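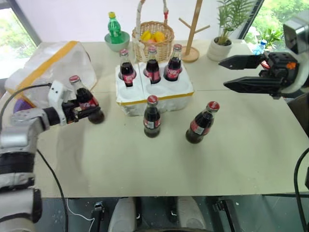 Flurine Flaschenhalter aus Schaumstoff im Test

Von Piret Ķēniņš

Wer Getränke in Glasflaschen kauft und sie nicht im Kasten stehen lassen will, hat bisher vor allem die Wahl zwischen Drahtkorb, Holzträger und Karton. Der Flaschenhalter von Flurine ist ein Block aus weißem Schaumstoff mit zwei Reihen von Aussparungen, in die die Flaschen von oben eingesteckt werden. Gedacht ist er für den Tisch, die Anrichte oder ein Regal. Ich habe ihn seit Juni in Gebrauch, fast immer mit kleinen Colaflaschen aus Glas.

Lieferung und erster Eindruck

Der Halter kam in einem Karton, der deutlich größer war als nötig, dazu zerknülltes Packpapier. Eine Anleitung liegt nicht bei, nur ein Zettel mit der Artikelnummer 1479 und dem Hinweis, den Schaumstoff vor dem ersten Gebrauch auszulüften. Das sollte man tun. Am ersten Tag roch der Block nach neuer Matratze, nach drei Tagen am offenen Fenster war davon nichts mehr zu merken.

Meine Küchenwaage zeigt 247 Gramm. Für einen Getränkehalter ist das sehr wenig, und leer lässt er sich mit einem Finger über den Tisch schieben. Der Schaumstoff ist dicht und feinporig. Drückt man mit dem Daumen hinein, bleibt kurz eine Delle zurück, die sich wieder füllt.

Die Kanten

Ab Werk sind die Kanten offen geschnitten. An den oberen Rändern der Aussparungen ist das kein Problem, an den Außenkanten schon, dort lösen sich beim Tragen kleine Krümel. Ich habe die Kanten mit gelbem Klebeband abgeklebt, und seitdem bröselt nichts mehr. Gewebeband hatte ich vorher an der Unterseite ausprobiert, es hat beim Abziehen eine Schicht Schaumstoff mitgenommen. Ein einfaches, nicht zu stark klebendes Band reicht aus. Schöner wird der Halter dadurch nicht, aber man sieht wenigstens sofort, wo er steht.

Dass man bei einem Produkt für 34 Euro selbst nacharbeiten muss, finde ich ärgerlich. Ein umlaufendes Band oder eine versiegelte Kante hätte der Hersteller gleich mitliefern können.

Einsetzen und Herausnehmen

Die Aussparungen sind auf schmale Glasflaschen ausgelegt. Eine handelsübliche kleine Colaflasche geht mit leichtem Druck hinein und steht danach gerade. Wer sie schräg ansetzt, muss nachdrücken. Besser geht es, wenn man die Flasche am Hals fasst, sie senkrecht über die Aussparung hält und dann absenkt. Die hintere Reihe sollte man zuerst füllen. Steht vorne schon etwas, kommt man mit der Hand nur noch umständlich dahinter, und die Flaschenhälse stoßen leicht aneinander.

Beim Herausnehmen hält der Schaumstoff die Flasche etwas fest. Ist der Block voll, bleibt er von selbst stehen. Steckt nur noch eine Flasche darin, hebt man ihn mit hoch, wenn man ihn nicht mit der anderen Hand festhält. Auf glatten Tischplatten rutscht er außerdem ein Stück mit. Eine dünne Gummimatte darunter behebt beides zum Teil.

Andere Flaschen

PET-Flaschen passen nur eingeschränkt. Kleine Wasserflaschen stehen zu locker und kippen nach vorn, große Limonadenflaschen gehen gar nicht hinein. Bierflaschen mit breitem Bauch sitzen so stramm, dass ich das nicht dauerhaft machen würde. Der Schaumstoff gab nach einer Woche mit solchen Flaschen sichtbar nach, und die Colaflaschen hatten in denselben Aussparungen danach etwas Spiel. Wer unterschiedliche Formate lagert, ist mit einem verstellbaren Träger besser bedient.

Feuchtigkeit und Reinigung

Flaschen direkt aus dem Kühlschrank beschlagen, und das Wasser läuft nach unten in den Schaumstoff. Bei ein paar Flaschen am Abend macht das nichts, über Nacht trocknet der Block wieder. Ich hatte ihn allerdings an einem heißen Wochenende ständig mit kalten Flaschen bestückt, und danach war der Boden der Aussparungen klamm. Ich trockne die Flaschen jetzt vorher mit einem Tuch ab.

Verschüttete Cola ist schwieriger. Außen lässt sie sich mit lauwarmem Wasser und einem Tropfen Spülmittel abwischen. In den Aussparungen kommt man mit dem Lappen schlecht hin, eine Flaschenbürste hilft. Ein hellbrauner Rand ist bei mir trotzdem geblieben. In die Spülmaschine darf der Halter laut Hersteller nicht.

Geräusch und Schutz

Hier liegt der eigentliche Vorteil gegenüber Draht und Holz. Die Flaschen klirren nicht, weder beim Einsetzen noch beim Tragen durch die Wohnung, und der Block hinterlässt auf der Tischplatte keine Kratzer. Mein alter Drahtkorb von Porkonier war in beiden Punkten deutlich schlechter, dafür hatte er einen Griff. Den vermisse ich beim Flurine. Man muss ihn mit beiden Händen von unten fassen, sobald er gefüllt ist, und eine Treppe würde ich damit nur ungern gehen.

Vergleich

Den Holzträger von Delacroix habe ich mir von Desmond Greenberg ausgeliehen. Er ist stabiler, sieht auf einem gedeckten Tisch besser aus und lässt sich feucht auswischen. Er ist aber schwerer, und die Flaschen stehen darin mit viel Luft. Für den Transport im Auto würde ich den Schaumstoff nehmen, für den Garten das Holz.

Kurz zusammengestellt

Preis: 34 Euro
Gewicht: 247 Gramm
Material: Schaumstoff, weiß
Geeignet für: schmale Glasflaschen
Gut: leise, leicht, schont die Tischplatte, Flaschen stehen gerade
Schlecht: offene Kanten, kein Griff, Aussparungen schwer zu reinigen, rutscht auf glatten Flächen

Bewertung: 3 von 5 Punkten. Für 20 Euro und mit sauber verarbeiteten Kanten wären es vier.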